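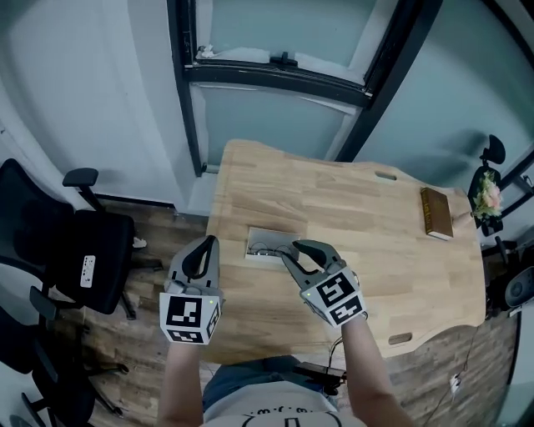
It would be better to have the bad news by telephone than to find a closed door, one member said, and several others agreed with this before the agenda was opened. The remark was about the blood collection at Stasine, which did not open on two mornings in May and for which the patients received no message.

Relden Health Centre, Patient Liaison Group
Minutes of the meeting of 26 August 2020

The meeting was held partly in the centre and partly by telephone. The line was weak during the first minutes and the persons on the telephone asked that everybody speak more slowly.

Minutes of the previous meeting

Accepted with one correction. Under "Parking", the words "the doctors' spaces" should be "the spaces for patients with a permit". The corrected version will be put on the notice board.

Blood collection at Stasine

The centre confirmed that the collection at Stasine depends on one nurse, and that on the two mornings in question this nurse was needed in Relden. The patients with an appointment were not called. The centre apologized for it.

The group discussed what should happen when the collection must close again. The telephone list is printed in Relden the evening before, but it does not travel to Stasine and the receptionist there cannot see it. One member asked why the list cannot be sent by fax, as it was in former years. The answer was that the fax machine is still there but has no line any more.

A second member reminded the group that many people come to Stasine fasting, some of them with diabetes, and that for these people a closed door at eight in the morning is a medical matter. The centre took note of this and will mark the fasting appointments on the list, so that these are called first.

Agreed: when the collection is cancelled, the calls are made from Relden before seven o'clock. A paper notice is placed on the door in Stasine in any case.

The opening on Saturdays was also raised. No decision. The centre would need a second nurse and has no budget for one this year.

Repeat prescriptions

The centre reported that 1148 patients now have at least one repeat prescription. Of these, 112 asked for the renewal by telephone after their tablets were already finished. The group found this number high.

Several reasons were mentioned. The label of the Reinholz pharmacy shows how many repeats remain, but the print is small and it stands on the side of the box, where many people tear it when they open the package. Some patients believe that the pharmacy contacts the doctor by itself. It does this only for patients who have signed the form, and the form is known by few people — two of the members present had never seen it.

It was proposed that the form be given at the front desk together with the first prescription. The centre had a doubt about this, as the patient receives already many papers on that day. After some discussion it was agreed to try it until the next meeting.

Reinholz has also offered to print the number of remaining repeats in larger letters on the bag. The group thanked the pharmacy and asked if the date of the last possible renewal could be printed there as well. The centre will ask.

Request to the doctors: please tell the patient clearly when a medicine is stopped. Three members described that they, or a parent, continued with the old tablets beside the new ones for some weeks.

Booking with Flikeo

The centre has used Flikeo for online appointments since the spring. The younger patients seem satisfied. Older patients wrote to the group with these complaints:

The confirmation message comes in the night.
It is not possible to book for a husband or wife with the same e-mail address.
The button for cancelling has the same colour as the button for changing the time, and two persons cancelled an appointment which they wanted only to move.

The centre has forwarded the first and the second point to the company and waits for an answer. The third was new and will be forwarded also.

The group insisted that the telephone booking must stay. The centre confirmed that there is no plan to end it. The waiting time on the telephone is the longest on Monday morning, and patients who can call in the afternoon are kindly asked to do so.

Leaflet on blood pressure at home

The draft was read by all. General opinion good. Requested changes: the drawing of the cuff should show the bare arm, not a sleeve; the sentence on coffee should say how long one must wait; "hypertension" should be explained the first time or replaced by "high blood pressure". One member would like a page where the values can be written down. This was accepted, if it fits on the back side.

It will be printed in 2000 copies. Some of them go to Stasine.

Other matters

The chairs in the waiting room without arms are difficult for patients after a hip operation. The centre will exchange two of them with chairs from the upper floor.

The flu vaccination dates are not known yet.

Next meeting: the date will be sent by letter and by e-mail.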